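Spaced repetition (for people learning a language on their own) 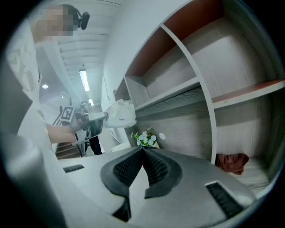 Spaced repetition is a way of reviewing vocabulary so that each word comes back just before you'd forget it, and I've been leaning on it for my Norwegian since January. The idea is simple enough: get a word right and the gap before you see it again grows, get it wrong and the gap shrinks. I label things to make my cards (my whole kitchen has been through this!), and pictures are great for it too. I still had to look up whether the plural of finger was regular. It isn't, it's "fingre."

How the intervals work

Most programs start you at a day or so and stretch from there. I use Orkia, which lets you set the first gap yourself, and mine is 2 days. My friend Trevor Beaudoin sets his at 7, which I think is madness, but he's learning Spanish and already had French, so a lot of his cards are half free.

Paper versions

You can do all of this with a shoebox. Three compartments, cards move back when you know them and return to the front when you don't. Ulla Midtbø, my tutor, swears by paper and says the writing does half the job. I tried it for a month and my handwriting did not survive.

Criticisms

The usual complaint is that you end up knowing words and no sentences. Fair! My deck stands at 856 cards and I still freeze when Ulla asks me what I did in the morning. What helped was putting whole phrases on the cards, with one word blanked out, and reading the answer aloud before flipping. The other complaint is the backlog: skip a week and the reviews pile up. I cap mine and let the rest wait.

See also: cloze cards, graded readers, shadowing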